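4.2 Wiping the table after a meal

Of all the jobs in the Brirgate study, wiping down the table was the one we expected to write least about. It takes a minute or two, everyone knows how to do it, and most of the households left it off the list of chores they gave us at the start. It ended up filling more of our notes than washing up and sweeping put together, and we are delighted to be able to give it a section of its own!

We use "crumb work" for everything that is done to the small dry or sticky leftovers on a surface between the last plate going out and the table being called clean. The term is borrowed loosely from the Kodden kitchen diaries, where it covered floors as well. We keep it to tabletops. Liquid spills are treated as part of crumb work when the two lie close enough together to be dealt with in one go, and this was the usual case, as rice, bread and water tend to land near the same plate.

4.2.1 Pushing and gathering

The first thing to say is that wiping is hardly ever one movement. The households in Menton and Brirgate shared a basic pattern of a long push followed by a short gathering stroke, with the cloth turned or refolded somewhere in between. The long push is for distance. It brings the bits towards an edge, a corner or a waiting palm. The gathering stroke is slower, and people bend closer to the table to do it.

What they are pushing matters a great deal. Toast crumbs roll ahead of a cloth and can be herded almost anywhere. Cooked rice is another story (and a lovely one, if you enjoy this sort of thing). A grain that is still soft will smear if it is pressed too hard, and a grain that has dried will stick and need a second pass, or a fingernail. Several people told us they wipe "round" rice first and come back for it, and one household in Menton picked it up by hand before the cloth came out at all.

Sauce behaved more simply than we had guessed. It was blotted, then wiped, and the part of the cloth that had touched it was folded inwards straight away.

4.2.2 How the cloth is folded

We asked each household to use its own cloth, and the range was wonderful: thin checked squares, old flannels, cut-up towels, sponge cloths gone stiff at the corners. Fold was a better guide to how a person wiped than fabric was. A cloth bunched in the fist gives a small, lumpy face, and it leaves trails of crumbs on both sides. A cloth folded into a flat pad gives a wide face and a fairly straight front edge, so that bits collect along it. The thicker the cloth, the fewer folds people made, and with a heavy towelling cloth two folds were often plenty.

Hems deserve a mention too. A stitched hem makes a slight ridge, and grains lodge against it. Some people took advantage of this and led with the hemmed side. Others found it annoying, since the ridge also lets the finest crumbs slip underneath, and they turned the folded side to the front. Hanging loops were mostly ignored during wiping, though they came into their own later, when the cloth had to dry.

4.2.3 The other hand

Wiping is usually spoken of as a one-handed job, and our own coding sheet began that way. We added a column for the second hand in September, after watching the first few meals, and wished we had done so from the beginning. The second hand is busy even when it is still. It steadies the body on a long reach, it holds a chair back out of the way, it cups below the edge to catch what falls. 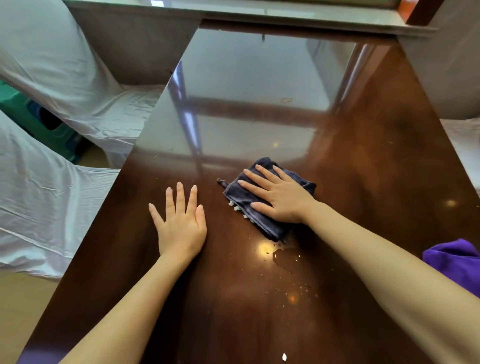
Figure 9. Wiping a polished wooden table with a folded dark cloth. White crumbs resembling grains of cooked rice are caught along the lower left edge of the cloth, near a wet patch; the left hand lies flat on the wood.

The flat, resting hand was the form we saw most with large tables. People put weight through it when they leaned in, and lifted it again when the wiping arm came back. It also feels the surface. Asked how they knew a table was done, people talked about touch nearly as often as sight: a palm picks up grit and stickiness that the eye passes over.

This brings us to shine. A glossy top is both a help and a nuisance. Specks show up well where the light catches them, but a window or a ceiling lamp mirrored in the varnish can hide a thin film of water completely. The Lengyel household, whose dining table was varnished, dealt with this by crouching at one end and looking along the wood. Owners of matt or oiled tables never did so and were surprised to hear of it.

4.2.4 Where the crumbs go

The last step varied more than any other. Crumbs were swept into the palm, on to a plate, into the cloth itself or simply over the edge on to the floor, with the broom to follow. Those who folded crumbs into the cloth shook it out over the sink or through an open window. Rice was the exception once more. It clings to towelling, and shaking does little for it, so it was rinsed off under the tap or scraped off with a thumb. We return to rinsing and drying in section 4.3, together with the question of when a table cloth is demoted to the floor.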